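Threads / Paper and Print / Jordan Sowerby

Jordan Sowerby
A few posts on paper grain, after a slow August spent reprinting a church cookbook.

Every machine-made sheet has a grain. The fibers line up in the direction the paper traveled through the mill. Paper bends easily along the grain and fights you across it.

In a book, the grain should run parallel to the spine. If it runs the other way, the pages stand up stiff and the gutter gets wavy when the glue goes on.

The cookbook is 74 pages. The first printer ran it grain short to save on stock. Every copy I have handled from that batch snaps shut on the kitchen counter.

Gareth Bloxham lent me his notes from the Tindall bindery. He tested each delivery by hand, even when the label gave the grain. He found the label wrong often enough to keep doing it.

The bend test: hold a sheet by one edge and let it curve over. Turn it a quarter and do it again. The softer curve is the one with the grain running along the fold.

The tear test: tear a scrap both ways. With the grain it tears fairly straight. Across the grain it wanders off.

Small sheets are harder to read. I cut a square, mark one side in pencil, and dampen one face. It curls into a tube, and the tube runs with the grain.

I ordered 1512 sheets from Horstead, grain long, and checked a few from each pack before cutting. One pack was wrong. They swapped it.

White paper, flat and in the hand:
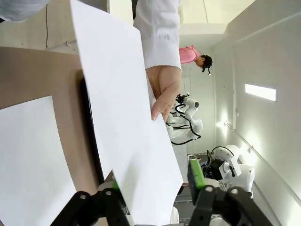
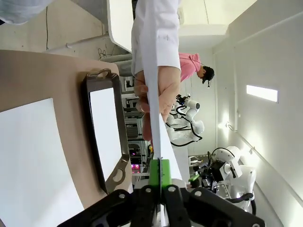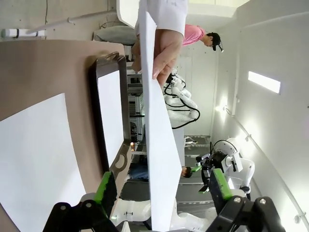
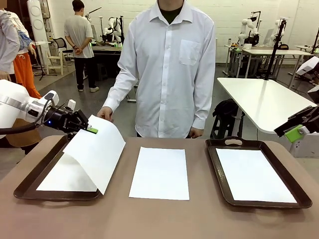
Fergus Strachan wrote: Does grain matter for a single folded card?

It matters most on heavy stock. Fold across the grain and the outside of the crease can crack. Score it first if you have no choice.

Contact | © Jordan Sowerby | Back to top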